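The Toy Tray Cure
Can one shallow bin really end the mess on the playroom floor?
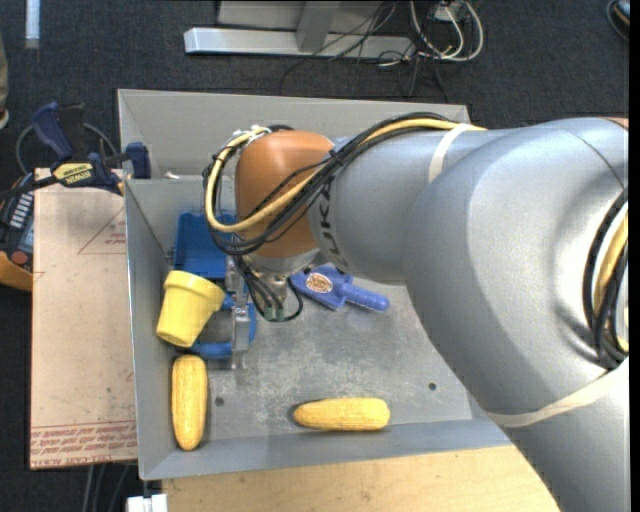 How many toys should a child have out at once?
Fewer than most homes allow, and probably more than the storage companies would like you to believe.

The tray method has been sold hard since June. You put a handful of toys in one shallow, open tray, hide the rest, and swap them on a schedule. Josance sells a set of trays for it. Brostar sells a bigger set, with a chart. Both promise calm, and both would like you to buy the lids separately.

I have my doubts about the chart. I have fewer about the tray. A yellow flowerpot on its side, a toy dish rack, a blue squirt gun and two toy corn cobs make no sense as a set, and a four-year-old will not care. Give them to most children and the corn gets planted, washed and then shot at.

Ecaterina Filip runs a toy library on Pallovholm and has lent out play food for seven years. She thinks the matched sets are a waste. "Parents ask me for the whole kitchen," she told me. "The kid takes home the rack and uses it as a jail."

Her shelves hold 223 pieces, and she does not sort them by theme. Corn goes in with garden things if that's where there is room. She does check for cracks, and she won't lend a squirt gun until it has been drained and left open overnight – mold gets into the barrel, and no amount of shaking will bring it out.

Oi-ling Chow, a mother of two, paid $40 for a Grewal starter tray and followed the schedule for a month. The floor was clearer, she says. The closet was a disaster. "I had the same amount of stuff. I just had to remember where I put it."

That is my main complaint. Rotation moves the mess behind a door and hands one adult the job of running it. If you like that sort of work, fine. Chow kept the tray, threw out the chart and gave away four bags of toys. She now fills it with whatever is nearest when the kids get up, usually before 7, and the corn is nearly always in it.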